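Granular patch clicks at grain boundaries when density is mapped to a controller

Posted in: Live electronics / Synthesis

I have a granular patch that reads from a mono buffer of 2000 ms. Grain duration, density and read position are mapped to three faders on a MIDI controller. At low density the output is clean. When I push the density fader past the midpoint, I get clicks that do not line up with the grain rate. They come in bursts while the fader is moving and mostly stop when I let go of it.

Things already tried: a larger audio buffer in the driver (no change), a different source file (no change), a Hann window in place of the triangular one (fewer clicks, still there). CPU load stays low throughout. The patch was ported from an older one I wrote for Varnitz, and the voice allocation was copied over without edits. It never clicked there, but I also never ran it above 9 voices.

I perform with this in March and would like to keep the fader mapping as it is. Is this a window problem or a control rate problem?

– Gifty Quansah

Skukach

Two separate faults, most likely.

The first is voice stealing. If the density fader asks for more overlapping grains than the allocator has voices, the oldest grain is cut before its window has reached zero. That produces a step in the output, and a step is a click. Changing the window shape only changes how large the step tends to be, and this matches what you heard with the Hann window. Compute the overlap as density multiplied by grain duration. If that figure goes above the voice count, you are stealing.

The second is the fader. A 7-bit controller sends 128 values over its travel. If grain duration is read continuously inside each voice, a change in the fader alters the window phase partway through a grain. Sample and hold all grain parameters at the trigger, per voice, and ignore any change until the next trigger. Smoothing the fader is not a substitute for this. It makes the jumps smaller and leaves the window length moving.

Order of work:
Latch duration, pitch and read position at the trigger.
Drop new grains when no voice is free. Do not steal.
Raise the voice count until drops are rare at your highest density.
Then compare windows again. 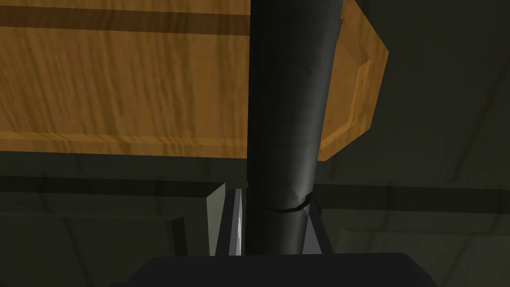
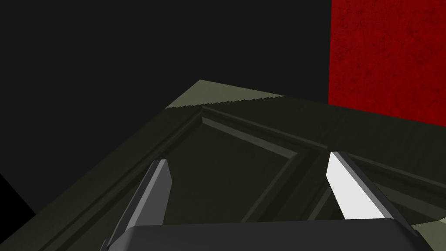
First: wood-grain board. Second: green door panel, with dark and red walls behind.

To test the first fault alone, set the density fader to maximum and leave it there. Bursts only while moving point to latching. Steady clicks with the fader still point to stealing. You wrote "mostly stop", so I would expect both. Log the active voice count to a text file for a minute and look at the peak. In my own patch the peak was 284 with the default mapping, far more than I had guessed from listening.

One more item. If your read position can land close to the end of the buffer, a long grain will run off the end. Either wrap the index or clamp the start position to buffer length minus grain length multiplied by the playback rate. Clicks from this are rare and look random, so they are easy to blame on something else.

Appiah

Get a controller with 14-bit faders. I had the same thing and it was gone after I switched. Mine was a delay patch though, so maybe different.

Bernice Nyarko

The answer from Skukach covers it. Two additions.

Check where the grain trigger is generated. If it comes from a control rate clock, the onsets are rounded to the block boundary. This does not click by itself, but at high density it adds a buzz at the block rate that can be taken for clicks. Move the trigger to audio rate with a phasor and detect the wrap.

Also scale the output by the overlap. Without scaling, the sum of the voices will clip at high density, and clipping on a moving fader sounds a lot like what you describe. I divide by the square root of the overlap, with a floor of 1, and put some 2 ms of smoothing on the gain. Look at the output meter before you change anything else. If it is over full scale, fix that first and listen again.

The 14-bit suggestion will not help while the duration is still read in mid-grain.

Gifty Quansah

Peak voice count was well over what I had allocated. Latching is in, and the bursts while moving the fader are gone. Still adjusting the voice count. The meter was also over full scale at the top of the fader, so I have added the gain scaling.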